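Womcombe Hearings Transcripts, README

Last edited 2020-11-09

What you get: 588 transcripts of judicial confirmation hearings at the state level, split by speaker turn. Prorila did the scraping. The labels came later, and I trust them less.

Labels
Each turn is marked "answers," "partly answers" or "evades." Two annotators, one pass. They disagreed on 229 transcripts, and the release keeps the first annotator's call with no note of the second. I'd like to hear the argument for that. Until then, treat any chart of "evasion by party" as a chart of one person's patience.

Speaker names
Matched by script. Górecki's cleanup fixed the worst of it, but nominees and their sponsors still get swapped when the clerk's formatting changes. The party column is blank in 92 files. Please don't fill it in by guessing.

Gaps
Closed sessions are missing, and so are written follow-up questions, where a lot of the real answers end up. 8 hearings stop at the lunch break.

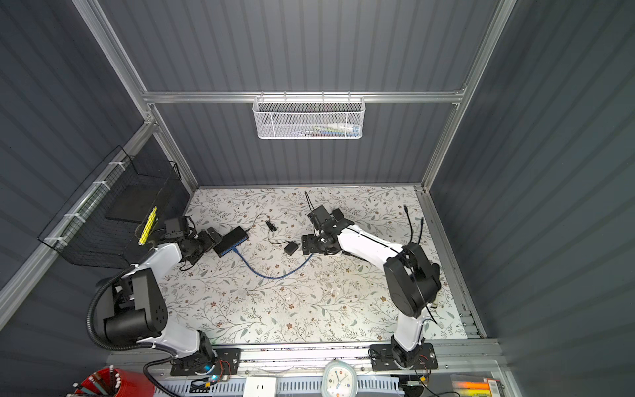
The Lustolgate mirror claims to be "complete and verified." I have asked twice what it was verified against. Use the copy here and check the file hashes.

Reuse
Free for research and reporting. If you quote a senator from these files, go back to the official record first. A corrected party column is planned for December, though I've heard that before.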